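Height-Adjustable Desks in Shared Rooms: A Conversation with the Facilities Office at Odera

Zamari Workplace Review, October issue
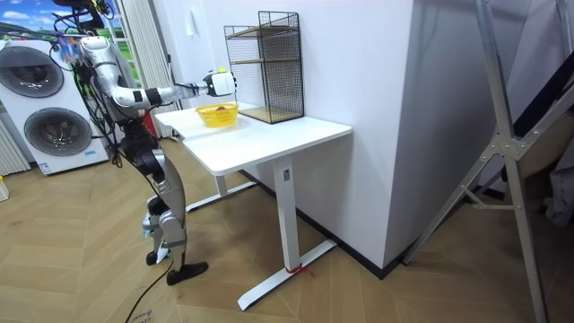
Choosing the desks

When Odera moved its project staff into the Rurnness building, the facilities office was asked to furnish 24 rooms that would change hands several times a year. The head of the office, who has overseen furnishing for the organization through two relocations, met with the Review on a Friday morning to discuss the decisions behind the present arrangement.

"We began with the desk," the head of facilities said. "Everything else in a room is placed in relation to it, and it is the item people complain about first." The office selected a plain white model with adjustable height, supplied by Skornel, and ordered 80 of them. A fixed desk had been considered and was less expensive. It was rejected after staff of very different heights reported sharing the same workstation within a single day.

Asked whether white had been a practical choice, the head of facilities acknowledged some disagreement. "There was a view that it would show every mark. It does show them, and they are then wiped off. On the old brown tops they stayed until someone put a sleeve in them."

Floors and walls

The light wood parquet was retained throughout. Desk feet are inspected twice a year for grit, which had scratched the floor in the previous building. Walls are white with a black baseboard. "The baseboard takes the knocks from chairs and carts," the head of facilities explained. "We had painted ones before, and we were repainting them every spring."

Storage on the desktop

Each room received a budget of $400 for small storage. Occupants may choose their own items from an approved list, which includes black wire mesh shelving with wooden boards and small plastic baskets in several colors. The yellow basket has been requested more than any other.

"People keep pens in them, or keys, or their lunch," the head of facilities said. "We do not regulate the contents. We ask that the desktop be clear enough to raise and lower without anything falling."

The office plans to review the storage list before the next group of occupants arrives. Requests for a deeper shelf are under consideration.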